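Home | Kit | Spares | How-tos | Basket

Grumeck zip and strap service kit, for the Flurnley bag-packing arm

I've looked after our Flurnley cell at Noonan for a good while now, and the bit that gives me grief is never the big stuff - it's the finger pads. The arm opens and shuts zips all day long on whatever bags we feed it, and once the pads go shiny it starts skating off the pullers. So I put this kit together with Eletti, and it's what I use myself!

You get 2 finger pads, a tube of grip paste and a card with the reset steps. It costs £47 and fits any arm from serial 659 upwards. Swapping the pads takes me roughly 56 minutes, with a cup of tea in the middle (park the arm and switch off at the wall first, please).

Before I teach the arm a new bag I always work the zip by hand. You soon feel where it wants a steady pull and where the fabric bunches up, and that tells you how hard to set the grip.

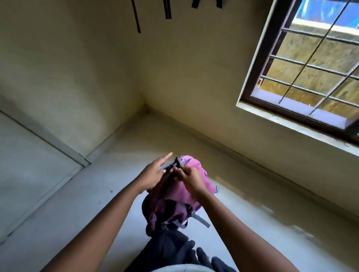
Fingers on the puller, other hand steadying the top edge of the pink backpack.

Small pullers are the fussy ones. Set the grip low, run the zip a few times at slow speed, then nudge it up until it stops slipping. Wipe the pads with a dry cloth every evening and keep the paste well away from the wrist joint - I learnt that one in July.

Comments

zipfan: Does it fit the older arms?
Reply: Sorry, no, the pad screws are a different size.

benchmouse: Fitted mine this morning, much less slipping on the small pullers. The card could do with bigger print though.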